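Liebe Leserinnen und Leser,

heute ein bisschen länger als sonst, holt euch also ruhig noch einen Kaffee. Seit gut einem halben Jahr schreiben mein Sohn und ich uns Briefe. Er ist 7, sein Zimmer liegt genau drei Schritte von meinem Schreibtisch entfernt, und trotzdem gehen die Briefe hin und her, in einem alten Schuhkarton mit Schlitz, der im Flur unter den Jacken steht und bei uns hochoffiziell »die Post« heißt.

Angefangen hat das an einem ziemlich verkorksten Abend. Es ging um Zähneputzen, glaube ich, oder um eine Hose, jedenfalls um etwas, das am nächsten Morgen völlig egal war. Wir waren beide laut geworden, und als ich später ins Bett wollte, lag ein Zettel auf meinem Kissen: »Ich bin noch böse aber nur halb.« Ich habe den Zettel bestimmt zehnmal gelesen, dann habe ich mich in die Küche gesetzt und zurückgeschrieben, dass ich auch nur noch halb böse bin und dass sich das mit den zwei Hälften ja vielleicht irgendwie verrechnen lässt. Am Morgen lag die Antwort im Schuh. »Ja.« 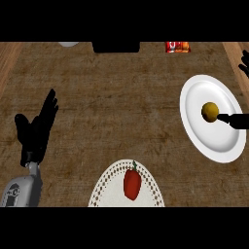
Seitdem schreiben wir uns, mal täglich, mal eine Woche lang gar nicht, und ich habe dabei mehr über mein Kind erfahren als in all den Gesprächen, die ich beim Abendessen so tapfer mit »Und, wie war's heute?« eröffne. Er schreibt mir, wer neben wem sitzen durfte, dass er die Schwimmhalle in Rulitz nicht mag, weil es dort so hallt, und dass er sich einen Planeten ausgedacht hat, der Vullumum heißt und auf dem man erst ab mittags reden muss (ich würde sofort hinziehen). Unter jeden Brief malt er statt einer Unterschrift seine Hand, einmal außen herum mit dem Filzstift. Ganz ähnlich wie die große schwarze Hand oben, offen, die Finger gespreizt, der Daumen weit zur Seite. Ich habe irgendwann angefangen, meine daneben zu malen, und wer die Blätter hintereinander legt, kann seiner Hand beim Wachsen zusehen. Da muss ich jedes Mal kurz schlucken.

Einige von euch haben nach dem letzten Newsletter gefragt, wie man so etwas anfängt, wenn das Kind noch kaum schreibt oder überhaupt keine Lust dazu hat. Bei uns gibt es ein paar Abmachungen, die sich so ergeben haben. Rechtschreibung wird nicht verbessert, niemals, auch wenn es in den Fingern juckt. Wer nicht antworten mag, malt einen Punkt, und der Punkt gilt als Antwort. Und was in der Post steht, wird am Tisch nicht angesprochen, solange der andere nicht selbst damit anfängt. Das fällt mir am schwersten, ich gebe es zu. Mit der Kleinen, die erst 3 ist, klappt es übrigens auch schon – sie diktiert, ich schreibe mit, und meistens geht es um Nudeln.

Im Dezember wollen wir die ganze Sammlung in ein Heft kleben, jeder eine Seite. Falls ihr bei euch zu Hause auch so eine Flurpost habt oder jetzt eine aufmacht, schreibt mir gern davon. Ich lese wirklich alles, auch wenn ich für die Antworten manchmal beschämend lange brauche.

Seid lieb gegrüßt und bis zum nächsten Mal!

Zuletzt im Newsletter
Halb sechs und alle wach: unser Herbst mit der Zeitumstellung
Warum ich die Brotdosen nicht mehr verziere
Ein Nachmittag ohne Plan in Rulitz
Gute-Nacht-Geschichten, die wirklich kurz sind
Eure Briefe zum Thema Geschwisterstreit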